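Hestwood Bench Rules: a README for the sorting sets

Version for Ollar sites, April 2018. Replaces the two-page memo, which had more footnotes than rules.

What you have downloaded

1,064 recorded runs of two-armed tabletop sorting, and the house rules they were recorded under. The rules came second, as rules do. If you only want the data, it is in the folder called runs. If you want to know why some of it was thrown away, read on.

The job itself is dull on purpose. Small goods go on the table, bins go round the edge, and the arms put one in the other. Tape rolls, clips and little blocks make up most of the stock.

1. Before a run

1.1 Bins start empty. A bin with last run's clip in it is a bin that will be marked wrong.
1.2 Both arms are parked clear of the goods.
1.3 Goods lie apart from one another unless the run sheet says "cluttered". Touching is clutter. Nearly touching is an argument, and the person holding the run sheet wins it.
1.4 Cables stay out of the picking area. A loop that strays on to the wood is noted in the cable column, even if it does no harm.

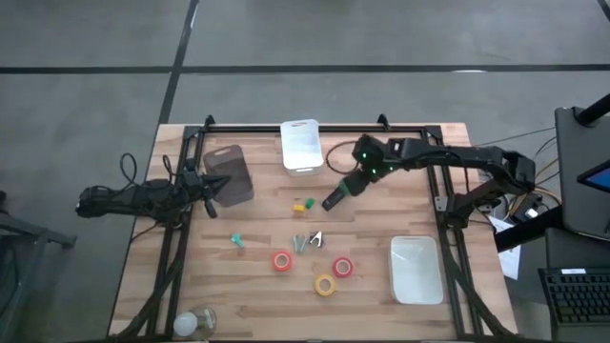 1.5 The layout is written down before anything moves. We tried doing it afterwards for 300 runs and got some very imaginative layouts.
1.6 Colours are named from the short list in colours.txt. The list has one word for everything between green and blue. Please do not send us a better word.

2. During a run

2.1 One hand, one item. Passing from arm to arm is allowed only in the handover sets.
2.2 Let go over the bin, with the item inside the line of the rim. Dropping from a height counts as a fault, however good the aim.
2.3 People may stand near the bench but keep their hands off it. Reaching in to straighten a clip ends the run. So does blowing on it – this has a line of its own in the fault list.
2.4 Stop means stop. Finish the sentence later.

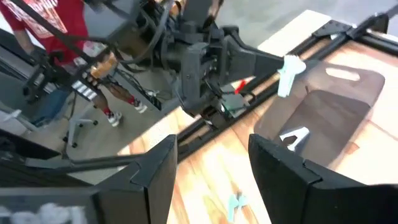 Niazi
Keeper of the bench rules, Hestwood

3. Names for things

Clothes pegs, clips and clamps are all "clip" in the labels. Earlier sets used three different words, and Skolix, our checking script, treated them as three different objects for most of June. The old words are kept in the column called said_as for anyone who enjoys that kind of thing.

Tape is "tape" plus a colour. Size is left out. From a low camera the near roll always looks like the big one, and we got tired of correcting people.

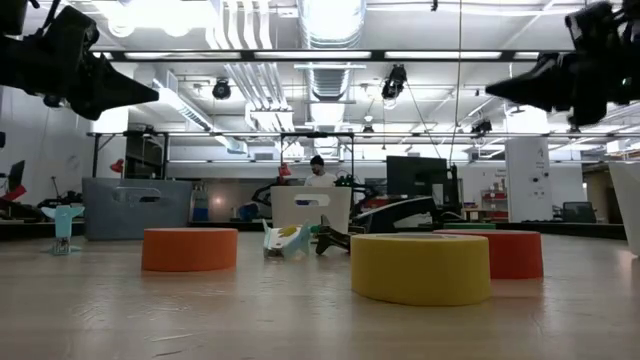
Where one item hides part of another, label both if any part of the hidden one can be made out. Do not guess at what you cannot see. "Unknown" is a perfectly good label and is badly underused.

4. People in view

Passers-by turn up in the background of many runs. They are not labelled, and you may not use the sets to pick anyone out. Sites that share their own runs under these rules must tell everyone in the room that cameras are on, in words, before the first run of the day. A notice on the door is welcome as well but does not count as telling.

5. Known faults

- Bin colour is unreliable. See-through plastic takes on whatever is behind it, so go by the bin's place on the layout sheet.
- Glare on the tabletop hides small items in some wrist views. Check against a fixed view before filing a complaint.
- The fault column is blank in the earliest runs. Blank means nobody filled it in. It does not mean no faults.

6. Changing the rules

Send one change at a time, with the run numbers that made you want it. It needs 2 sites to agree. Changes to rule 1.3 are closed until further notice.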